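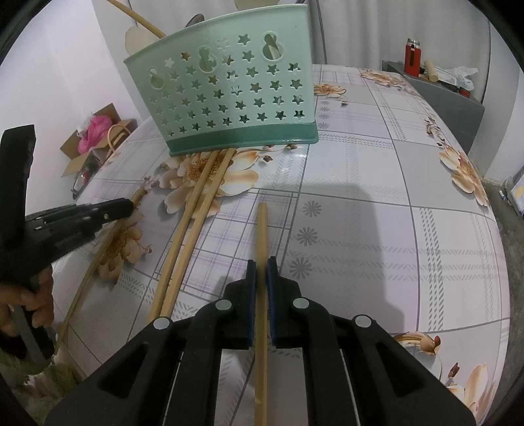 Can wooden chopsticks stay in the utensil basket right after washing?

They can go in once they feel dry to the touch. Chopsticks that are still damp should lie flat on a towel or rack first, with space between them, and move to the basket a few hours later.

Washing and storing wooden chopsticks

Plain wooden chopsticks last for years if they are washed soon after the meal and dried all the way through. Most of the ones people throw out have gone gray, fuzzy at the tips, or sour smelling, and all three come from water sitting in the wood. The steps below are for unfinished or lightly oiled chopsticks. Lacquered ones need less work, and there is a note on them near the end.

What you need

Dish soap
A soft sponge (no green scrub side)
Two dish towels
A utensil basket with holes in it
Food-safe mineral oil
Fine sandpaper, 400 grit or close to it

Washing

1. Rinse the chopsticks under warm water as soon as you clear the table. If you can't get to them, leave them dry on a plate. Do not stand them in a glass of water.

2. Put a little soap on the sponge, fold it around one chopstick, and pull from the thick end to the tip. Turn the stick and do it again. Washing a whole handful by rolling them between your palms is faster, but the ones in the middle stay greasy.

3. Go over the tip twice. Rice starch dries clear and you will feel it before you see it.

4. Rinse each one and shake off the water.

Skip the dishwasher. The heat dries the wood too fast and thin chopsticks come out bowed.

Drying

Spread a towel on the counter or the table and lay the chopsticks side by side without touching. A vinyl or coated tablecloth won't soak anything up, so put the towel on top of it. Roll them a quarter turn after an hour. Wood that feels cool against your cheek or wrist is still damp inside.

In a warm kitchen this takes 2 hours. In winter, or with thick cooking chopsticks, leave them overnight.

Choosing a basket

Holes on the sides are good, and holes in the bottom matter more. Pour a cup of water into the basket over the sink. If a puddle stays behind, line the bottom with a folded paper towel and change it when it looks dirty, or use that basket for something else.

I use the Bromo basket from Sarstead, the tall version. It drains well, but the feet are short, so I keep it on a wire rack. The Mägi one is wider and steadier and takes up more shelf. Small holes in any plastic basket collect lint and crumbs. Soak it in hot soapy water for 26 minutes or so while you do the other dishes, then run an old toothbrush over both sides.

Filling the basket

Put the chopsticks in with the eating ends up. That keeps the tips off the floor of the basket, where crumbs end up. Wash your hands before you load it, and pick each one up by the thick end.

Keep pairs together if your chopsticks don't all match. A loose rubber band works for storage but leaves a mark if it stays on for months. Cotton string is better. I gave up on sorting by length and now keep the long cooking ones in a drawer.

Don't pack it tight. If you have to push to get the last pair in, take two pairs out and store them elsewhere. Metal knives and forks should have their own section, because they scratch the wood and carry water in with them.

Oiling

Do this when the wood looks pale and dry. I do mine every October and again in spring.

1. Sand any fuzzy spots lightly, along the grain.
2. Wipe off the dust with a barely damp cloth and let the wood dry.
3. Rub on a few drops of mineral oil with your fingers or a paper towel.
4. Leave it for an hour, then wipe off whatever is left on the surface.

Olive oil and other cooking oils go rancid. Don't use them.

Lacquered chopsticks

Wash them the same way and dry them with a towel right away. They can go straight in the basket after that. No oil and no sanding. Once the coating chips near the tip, stop eating with them.

When to replace them

Throw out any chopstick that is cracked, has dark spots that don't sand off, or still smells after a full day of drying. A bent one can be used in the garden to hold up seedlings.

Updated 7 June 2026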